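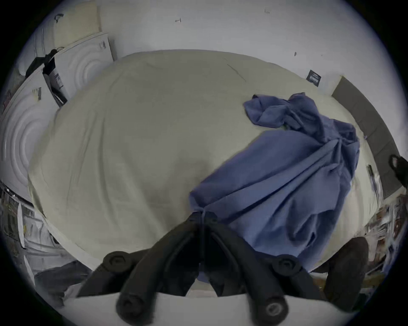
Blue cloth on a cream sheet. Why does it wrinkle so easily?

Wrinkles! Where Do They Come From?
Brombridge Young Explorers - Clothes and Cloth
9 Jan 2023

Take off a T-shirt, drop it on your bed and look at it. A minute ago it was shaped like you. Now it's a heap of hills, valleys and little caves! You didn't plan any of them, and if you pick the shirt up and drop it again, you'll get a completely new set.

To find out why, we have to get very, very close. Most T-shirts are made of cotton, and cotton comes from a plant. Its fluffy white fibers are thinner than the hairs on your head. Spinners twist lots of them together into yarn, and then a knitting machine pulls the yarn into loops, row after row after row. Find an old T-shirt and look through a magnifying glass - the loops look like tiny letter Vs stacked on top of each other.

Loops can slide and stretch. So when you pinch one part of a shirt and pull, the loops nearby get tugged too, and long folds spread out from your pinch. Try it! 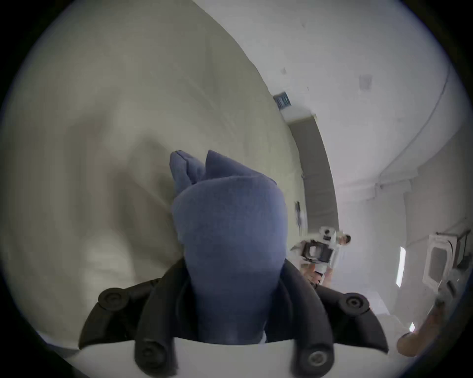
Why do clothes come out of the dryer wrinkled if you leave them in a pile?
Warm, slightly damp cotton bends easily, and as it cools and dries it holds on to whatever shape it's in. If that shape is a pile, you get pile-shaped creases.

Water is a big part of the wrinkle story. Inside a cotton fiber are long chains of tiny particles called molecules, and they hold on to each other a bit like people holding hands. Water gets in between and makes them let go. When the water leaves, they grab hands again, but often with a different neighbor. The cloth has a new shape, and it likes to stay that way!

An iron uses the same trick on purpose. Heat and steam loosen everything up, the flat iron presses it smooth, and the cloth cools down flat. (Irons get hot enough to burn you, up to 400 degrees Fahrenheit, so leave that job to a grown-up.)

You can smooth a shirt without an iron, too. Lay it on a bed, find the neck, and gently pull the shoulders apart. Then sweep your hands from the middle out to the sides. Big wrinkles will mostly go away. Small sharp ones are stubborn - a hanger in a steamy bathroom may help with those.
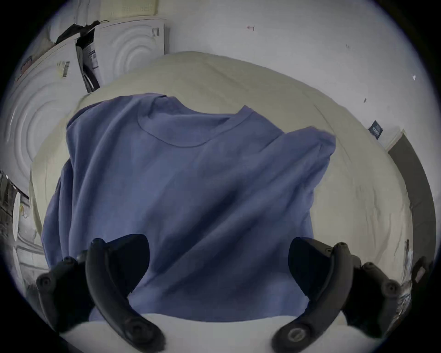
Find the round neckline first, then the sleeve. Now you know which way up the shirt goes!

Coming in March: why socks stretch and blankets feel warm.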